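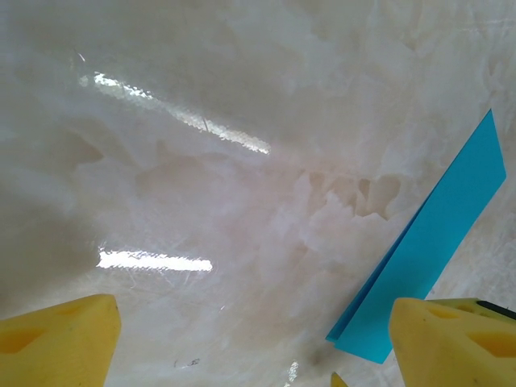
The operations manager at Plunthorpe had 2000 pounds left in the small equipment line when October came, and a list of things that would have used it up several times over.

Plunthorpe runs a small group of serviced meeting rooms, with polished stone tables and counters that have to be cleared and wiped between bookings. It has been trying out a gripper arm for the clearing part. The manager agreed to talk about how the money is being planned, on condition that the interview stuck to costs.

"People ask me what the arm costs and that is the easy bit," she said. "The arm was one quote from one supplier. It's everything you bolt on to it, and everything you throw away, that I have to guess at."

The arm came through Dramani, on a lease. The fingers are bought separately and treated as consumables. She budgets for 8 pairs a year and expects to be wrong. "I put in what I thought was a silly number for spares and then I left it in. If we don't use them they sit in a drawer. If we do, I haven't got to go back and ask."

A thin card on a glossy top is the sort of thing she uses to judge a quote. Glasses and cups are simple enough, she said, but flat items are what guests leave behind, and a supplier who only wants to show her a cup is not much help. Brarix lost the order on that point. "They had a good price. I asked about paper and they sent me a video of a box."

Lighting was not in the first budget at all. Polished stone throws the ceiling lights straight back, and she was advised to allow for diffusers over the tables. The figure she was given was 1391 pounds for two rooms. She has put it under building works and is still arguing about whether it belongs there.

"That's a real argument, by the way," she said. "If it's on my line, I lose the spares. If it's on theirs, it waits for the next round of works and I've got an arm on lease in the meantime."

The tables are the other worry. The tops mark, and repolishing is charged by the visit. She has set aside some 100 pounds a month for it – a guess based on what the rooms needed before – and will look at the invoices after the first half year. Softer pads for the fingers were offered as an extra. She turned them down for now and kept the quote.

Asked what she would do differently, she said she would have leased for a shorter term. Jindby, which supplies the cleaning products, has since told her it may offer a combined contract for equipment and materials, and she would like to have been free to look at it.

"I'm not tied in for ever, but I'm tied in past the next budget," she said. "I'd have paid a bit more each month to have the choice."

The lease comes up for review before the spares order does. She has asked for the two dates to be moved closer together, and is waiting to hear.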